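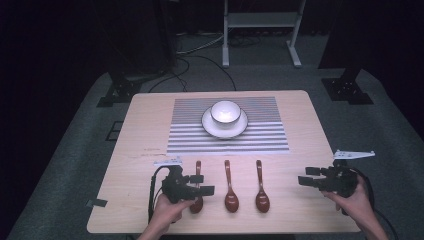
Glaze Fit and Chipping: A Talk with the Kiln Manager at Pulholm

Home | Materials | Firing | Interviews | Contact

Last updated: 2022-06-14

The tableware works at Pulholm fires 3,000 pieces a week in 4 gas kilns. Its kiln manager moved there from Clitadthorpe, where the main product was floor tile, and says the two trades share less than people expect.

"Tile is flat and gets glued down," the manager said. "A bowl gets stacked, knocked with spoons and put through a dishwasher. The glaze has to be under slight compression or it will craze."

Compression comes from matching the glaze to the clay body. If the glaze shrinks less than the body on cooling, it is squeezed; if it shrinks more, it cracks. Too much squeeze causes a different fault, shivering, in which slivers lift from the rim.

"Rims are where you find out," the manager said. "The glaze is thin there and the curve is tight. We check the rim first and the foot second."

Test pieces are boiled, chilled and inked. The last body, supplied by Kokkinos, went through 96 cycles before it was approved. Of 322 pieces in the trial, the rejects came mostly from one shelf near the burner.

A controller from Plileck was fitted in March. It slowed cooling through the quartz change — the stage at which saucers used to split.

"I would still change the shelf layout," the manager said. "The bottom row runs cold, and I have been putting the thicker ware there until we rebuild the floor."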